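Ticket 361: Rebate portal rejects window application
Product: Orisow rebate portal
Status: Closed, in the sense that it stopped moving
Priority: Normal (set by the portal, which has never felt a draft)

Friday, 8:17 a.m.
Homeowner replaced 17 windows through Rangel and applied for the city efficiency rebate. Portal returned "Glazing value missing." The glazing value is on page one of the upload, in bold, with a box drawn round it by an increasingly tense homeowner.

9:05 a.m.
Asked for the upload again. Got it in four minutes. Same error, now in red.

9:40 a.m.
Tried another browser, cleared the cache, logged out and in. These steps are required before anyone is allowed to think.
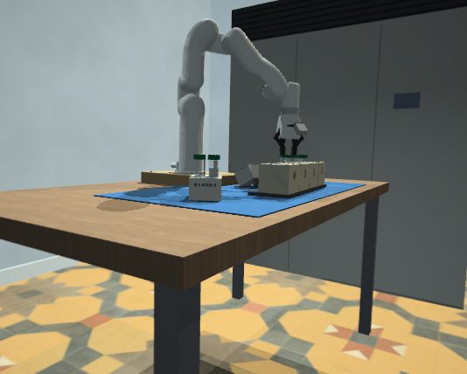 Does the homeowner have to start a new application if the glazing value won't save?
Reopen the old one from the Drafts tab and edit the Products page. A new application gets a new filing date and goes to the back of the line.

10:20 a.m.
Found something. The Otix label sheet gives the U-factor as "0.30" with a comma for the decimal point on the second page. The portal reads both pages, sees two different opinions, and reports that there are none. Uso, who run the label import, say the comma is a regional setting. The region was not specified.

11:15 a.m.
Typed the value in by hand: 0.30. Portal accepted it and then asked for the number of windows, which it had known since breakfast.
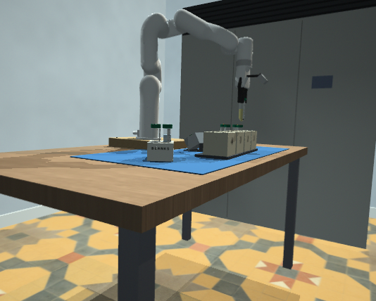
Ticket 361, attachment 2

1:30 p.m.
Application went through. Rebate shows as pending, with a review time of 69 days. Homeowner asked if that was a typo. Checked. It is not.

Workaround until Uso fixes the import: upload page one of the Otix sheet only, and enter the U-factor manually. Do not press Back on the Products page. It empties the form and thanks you for your patience.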